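In Defence of the Dull Shrub

There is a rosemary by my back step that has been there for 13 years, and in all that time I don't believe a single visitor has remarked on it. They have remarked on the dahlias, when there were dahlias. They have remarked on the slug damage to the dahlias. One of them spent a whole lunch telling me about a climbing rose she had seen in somebody else's garden, with her elbow practically in the rosemary. It went on being a rosemary.

I bring this up after a spring morning at Laur, the big nursery off the bypass, where I had gone for a bag of grit and come home with a headache. The tables by the door were given over entirely to novelties. Heuchera in the colours of a hotel carpet. A lavender promising to flower twice, a hydrangea promising to flower for ever, and a thing called a patio buddleia, the point of which escapes me. I went round with my trolley and found 61 pots on the first table, and I could have sworn they were all the same plant in different trousers. The ordinary box-shaped, leaf-shaped, getting-on-with-it shrubs were out at the back next to the broken paving, and you had to ask.

I did ask. The young man was very nice about it. He said people mostly want something in flower when they buy it, and of course they do. I want something in flower when I buy it. I have stood in that queue with a camellia in full bloom, as pleased as a child with a balloon, knowing perfectly well that it hates my soil and would be a collection of yellow leaves by the following April. It was, too.

We buy plants the way we buy cut flowers, on the strength of one good week. For cut flowers that is quite right. A bunch on the table owes you a few days and a bit of scent, and after that you can part on good terms. A shrub is going to be outside your window in February.

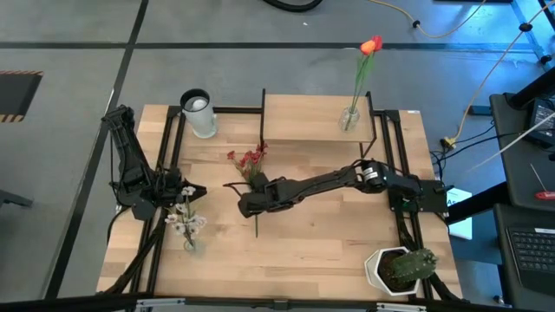 White flowers in a small glass vase.

February is where I would start, if anyone let me design a nursery. I would open for that month only, in the rain, and let people see what they were getting. Half the stock would be twigs with a label. The other half would be sarcococca, viburnum, the plainer sorts of euonymus, a bay or two and that old workhorse the choisya, all looking much as they do on any other day, and I think we'd sell out by lunchtime. (I think this about most of my business ideas, which may be why I don't have a business.)

The trade would tell you that novelty keeps it going, and I'm sure it does. My complaint is with what it has done to us as gardeners. We've learned to look at a border as a series of events. Something must be happening, and when it has stopped happening we dig it up and take it back to the car park. A neighbour on the other side of Vusham Lane has redone her front bed so many times that the soil must be dizzy. It is always lovely for a fortnight.

Meanwhile, here are some things my dull shrubs have done this past year. The osmanthus hid the oil tank. The yew was a home to something small and brown that wouldn't stay still long enough to be identified. The skimmia, which I had forgotten I owned, stopped the wind coming round the corner of the shed and knocking over the watering can. None of this would make a label. 'Hides oil tank' is hardly going to shift units.

I do make exceptions. I have a weakness for tulips, which are pure showing off, and last autumn I planted almost 15 of them in a pot meant for six. There is also a black-leaved elder from the Devenora plant fair that I can't justify on any grounds at all. It was the last one, somebody else was looking at it, and I behaved badly. A garden that was all osmanthus would be like a dinner party made up entirely of dentists. You do need someone to turn up late in a hat.

But I would like the proportions back the way they were, and I'd like the plain green things brought round to the front, next to the tills, where people might trip over them. As a start I've bought another rosemary. It cost less than the grit. The label said 'aromatic evergreen, easy', with no photograph, and I have put it on the other side of the step, where my visitors can fail to notice both of them at once.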